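프렐라(Prellar) 다용도 수납 바구니 — 침실·세탁 공간용

읽는 시간 4분
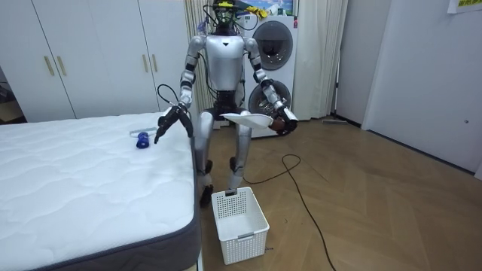 프렐라 다용도 수납 바구니, 흰색. 매트리스 옆 바닥에 둔 모습.

제품 개요

프렐라 다용도 수납 바구니는 침구와 의류, 실내화 등 침실에서 매일 옮기고 정리하는 물품을 담기 위한 개방형 플라스틱 바구니입니다. 윗면이 열려 있는 직사각형이며, 양쪽 테두리에 회색 손잡이가 있습니다. 손잡이 색상은 한쪽이 짙은 회색, 다른 한쪽이 밝은 회색입니다. 측면에는 작은 통기 구멍이 줄지어 있고, 바닥은 구멍이 없는 막힌 구조입니다.

본 제품은 스토르카(Storka) 침실 정리 제품군에 속하며, 가정 외에 기숙사, 숙박 시설, 요양 시설의 객실 비품으로도 공급됩니다. 시설 납품분과 일반 판매분은 동일한 제품이며 포장 단위만 다릅니다.

사용 장소

침대 옆이나 옷장 앞의 평평한 바닥에 놓고 사용하십시오. 매트리스 모서리 가까이에 두면 시트와 베갯잇을 벗겨 곧바로 담을 수 있습니다. 마루 바닥에서는 들어서 옮기시고, 물건을 담은 상태로 끌지 마십시오. 통로나 출입문이 열리는 범위에는 두지 않는 것이 좋습니다.

객실 정비에 사용하는 경우에는 교체할 침구용과 새 침구용을 구분하여 객실당 2개를 배치하실 것을 권장합니다. 두 바구니의 외관이 같으므로 별매 이름표를 손잡이에 부착해 구분하십시오.

수납 안내

개어 둔 의류는 세워서 넣으면 위에서 내려다보고 고르기 쉽습니다. 두꺼운 담요는 느슨하게 말아 넣고, 테두리 위로 높이 쌓지 마십시오. 젖은 수건은 물기를 짠 뒤 담고, 당일 안에 꺼내 주십시오. 바닥면에는 배수 구멍이 없어 물이 고일 수 있습니다.

단추나 머리핀처럼 작은 물품은 측면 구멍에 끼일 수 있으므로 별도의 주머니에 담아 보관하시기 바랍니다. 날이 있는 도구, 다리미 등 가열 기구, 불씨가 남은 물건은 넣을 수 없습니다.

세척 및 관리

중성세제를 푼 미지근한 물과 부드러운 천으로 닦아 주십시오. 물 온도는 60도를 넘지 않아야 합니다. 측면 구멍에 낀 보풀은 마른 솔로 안쪽에서 바깥쪽으로 밀어내면 쉽게 빠집니다. 손잡이 주변은 물기가 남기 쉬우므로 세척 후 거꾸로 세워 건조하십시오. 염소계 표백제, 연마제, 철 수세미는 사용하지 마십시오. 직사광선이 오래 닿는 창가에서는 흰색 부분이 변색될 수 있습니다.

적재 및 보관

빈 바구니는 같은 방향으로 최대 4개까지 겹쳐 보관할 수 있습니다. 내용물이 든 바구니는 겹쳐 쌓지 마십시오. 장기간 보관할 때에는 난방 기구에서 충분히 떨어진 건조한 장소를 선택하여 주시기 바랍니다.

주문 및 납품

일반 주문은 낱개로 접수합니다. 시설 납품은 80개 단위로 출고되며, 그보다 적은 수량이 필요한 경우 판매처인 너크사이드(Nurkside) 영업부와 사전에 협의하여 주십시오. 월요일 오전에 접수된 납품 주문은 같은 주에 출고 일정을 통보해 드립니다.

시설 납품 담당: 키르스텐 베스테르고르(Kirsten Vestergaard)
품질 및 교환 담당: 지라유 림사쿨(Jirayu Limsakul)

교환 및 보증

보증 기간은 구입일로부터 2년이며, 정상적인 사용 중 발생한 테두리 균열과 손잡이 이탈에 적용됩니다. 생활 흠집, 변색, 낙하로 인한 파손은 보증 대상에서 제외됩니다. 교환을 신청하실 때에는 구입 증빙과 함께 파손 부위를 확인할 수 있는 사진을 제출하여 주십시오. 손잡이만 손상된 경우에는 부품을 별도로 보내 드리며, 이때 손잡이 색상은 기존 제품과 다를 수 있습니다.

본 사이트는 원활한 서비스 제공을 위해 쿠키를 사용합니다. 계속 이용하시면 쿠키 사용에 동의하신 것으로 간주합니다. [동의] [설정 변경]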